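Home late, feet up, tea going cold. I promised myself I'd keep writing these while the changeover is going on, because in July we're all supposed to have our new schedules and I already can't remember what I was so worried about in March. So! Today was my first full day at the desk with no rooms at all. I changed zero beds. I wore the good shoes.
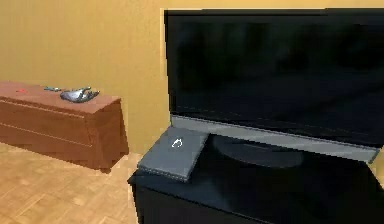 Lanying Zou
2021-06-09
Filed under: Work, Petosdale

For anyone catching up, Dombridge has 323 serviced apartments and I've cleaned a fair share of them. Now we're getting Ren, the robot from Prokine, for the pick-up and put-away part of the job, and before it goes near a guest's toothbrush it practices in made-up rooms on a computer. Four of us from housekeeping were asked to watch the practice runs and mark them. I said yes mostly because of my knees.

I started with the living room, the one with the mustard wall and the TV that's bigger than my kitchen table. You get the room, you get the list of things that have to be somewhere else by the end, and you press play. Then you mark it good, bad or "ask", and if it's bad you type why. The typing is the part I didn't expect to like. I wrote a whole paragraph about not setting small things near the front of a cabinet where somebody's sleeve will catch them. Twelve years of knowing that and I'd never once written it down.

After lunch (leftover dumplings, eaten at a desk like an office lady) they moved me to bathrooms. I have opinions about bathrooms. People will put anything on top of a toilet tank, and whoever built these rooms must have shared a bathroom with a teenager at some point, so I give them credit for that. The question all afternoon was reach. If the hand comes in low past the first thing to get the second thing, does it knock the first thing? A person tilts her wrist without thinking about it. I had to go stand in the restroom down the hall and reach for the spare roll in slow motion so I could describe what my own elbow does.
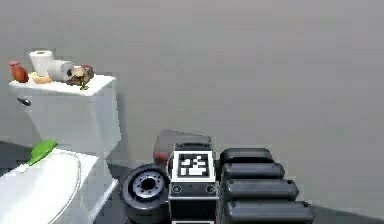

And I got faster. By four o'clock I could tell from the way the arm slowed down that it was going to give up, and I'd have my note half typed already. The young guy from Prokine asked how I knew and I told him it's the same as watching a new hire on her first week. He wrote that down, which made me feel pretty grand, I'll admit.

What I don't love is the count. There's a number in the corner of the screen and we're meant to get through 3000 runs between us before the first floor goes live. In the rooms, nobody could see how long I spent on one stubborn shower door. Here it's right there, and it goes a funny color if I stop for more than 20 minutes. I stopped for more than 20 minutes. I was talking to Bea about her daughter's wedding, and I'd do it again.

The ones I marked "ask" were nearly all the same problem - something small pushed up close against something big, and no nice place to get your fingers in. I'd use a fingernail. Ren doesn't have fingernails. I left that as my note. 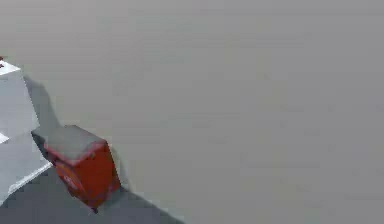

The other thing

There are 15 of us on the housekeeping team and four chairs in the marking room. Management says no one is losing hours, and the people still on the floors will get "more time for the detail work", meaning grout. Maybe that's true. Bea says it's true until the contract's signed, and Bea has been right before.

I noticed it at the lockers tonight. The girls coming off shift were tired and loud and laughing about some guest's parrot, and I'd missed the whole thing. Somebody asked me how the video games were going. She was kidding! But I drove home thinking about it, and I decided I'm going to ask if we can swap, two days rooms and three days desk, and let everybody have a turn in the chair. Half of them would be better at it than me anyway. They'd sure have better notes on kitchens.

My knees feel wonderful, by the way. My neck is another story. Need to bring a cushion tomorrow, and call the dentist.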